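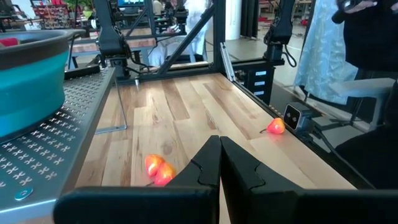

2 min read

Orla Dolan
March 2025

Fruit belongs on the table. Bare wood, out in the open, where you walk past it twenty times a day and eventually pick one up. I've been told off for this opinion more than once and I'm not budging.

Look at those red ones. Glossy, bit of orange and yellow coming through, little dark stems still on. Wax apples or something like them, I won't swear to it. Two snuggled up together and one off on its own catching the light. Who would shut that in a drawer?

People do though. My sister's kitchen in Berkuncombe has a fridge with a crisper the size of a suitcase, and everything goes in there to be forgotten. In February she pulled out a bag of plums she'd paid real money for. Soup, basically. She blamed the store.

And then the bowl people. Fine, a bowl is better than a drawer. But a deep bowl is just a drawer with no lid. The bottom layer gets squashed, the top layer gets eaten, and you find out about the bottom layer by smell. Those teal collapsible bins, silicone sides, I like them for washing stuff and carrying it in from the car. Not for keeping fruit. You can't see in unless your standing right over it.

On a table you see every side. Soft spot, you turn it over, you eat that one first. Done.

Yes, things roll. Put the bell-shaped ones down on their sides, they mostly stay put. Yes, it takes up room. So move the mail! I had 40 days of catalogs on mine before I noticed teh wood underneath was nice, all different blonds and browns, knots and everything.

Berries in the fridge, sure. Cut melon, obviously. I'm not a maniac. Everything else gets a spot on the planks until somebody's hungry, and at my house that's never very long.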